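Handout 6 – Looking after the upper-body unit (cell 605)
Tisbridge, robotics workshop module, second half

Read this before you come to the bench. Last year's handout had the old sleeve routine in it, bin that one. Room 604 is the spares room, 605 is the cell. Both locked at 5 pm.

What we cover
Stopping the unit properly. Hands and fingers. Sleeves and knitted cover. Wrist shell and the panel in it. Base. Then the restart, which most groups rush.

Before touching anything
Arms to the rest pose, from the pendant. Wait for the drives to drop out, you will hear it. Key out, key in your pocket. One person holds the key for the whole session, no swapping. If the arms are left hanging they hang by their own weight once the brakes are off, so keep your head out from under the elbow. Closed shoes. No lanyards.

Log sheet: write the job number at the top. Today's is 1246. If the box is blank I can't mark it.

Fingers
Start with the pads. Wipe with a lint-free cloth, water only, no solvent – solvent turns the surface tacky and then it picks up every bit of carpet fluff going. Look for splits where the pad meets the shell. A pad that twists between finger and thumb needs to come off and go back on with a new clip.

Next the joint recess. Soft brush, short strokes, outwards. Do not blow compressed air in there, it only pushes the dirt furhter back into the linkage. Flex each finger by hand through its travel, slowly. You want even drag all the way. A click half way usually means the linkage pin has walked. Note which finger and which hand, count from the thumb side.

With the hand hanging down and the cover low over the palm you can do pads and recesses without undressing anything. For the palm itself the cover has to go up. 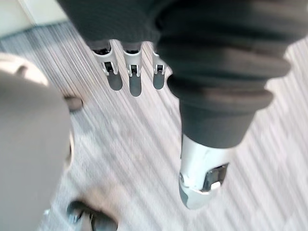 Khương

Sleeves and cover
Dark knit over the hand, ribbed sleeve down to the cuff. The folds in the sleeve matter. Arm needs spare cloth to reach out, so don't pull it smooth to make it look tidy. Pulled tight it rides up at full stretch and the cuff lets go of the shell. Bunched too low and it creeps over the panel on the white segment, and then you spend an hour chasing a fault that is a bit of cloth.

Order for taking off:
Loosen cuff, all the way round, fingertips only.
Roll the sleeve up the arm, don't drag.
Clip the roll above the elbow.
Lift cover off the palm, check inside for pulled threads.
Any loose thread near a finger joint gets cut, not tugged.

Putting back is the reverse but check the cuff seam lines up with the seam on the shell beneath if yours has been marked. Covers get washed at 30 degrees, dried flat. Spare sleeves are in 604, bottom shelf, the Clovura bag. Sign for them.

Wrist shell
White glossy plastic, scratches if you look at it. Dry microfibre. Run a nail along the seam near the lower tip, it should feel closed. If it catches, stop and tell me, there is cable behind it and last term we had one nipped. The small dark panel in its light border gets a lens cloth and nothing else. No breath on it, no thumb on it. Check the border is flush.

Base and floor
The grey striped carpet in 605 is not ideal, we know. It sheds. Tip: torch flat to the floor and you'll see fibres wound on anything that rolls. Hook them out with the plastic pick, not a blade. Check the knobs on the casing are finger tight while you are down there.

Restart
Clips off. Count your tools back in the tray. Key in. Slow mode first, always. Both arms up, out, down, and watch the cloth, not the screen. Then open and close each hand ten times. Listen for the click again. Only then normal speed.

If the unit faults on restart, write down the code before you clear it. Logs go to the Netent share, folder for your group. The share is slow in the afternoon so give it over 30 seconds before you press send again, otherwise I recieve it twice.

To hand in
Log sheet, filled in both sides. One paragraph on drag in the fingers, which joint was worst and what you'd do about it – replace, adjust or leave. Short note on sleeve fit at full stretch. Typed or neat handwriting, either is fine.

Next handout: elbow covers and cable routing. Bring your own torch.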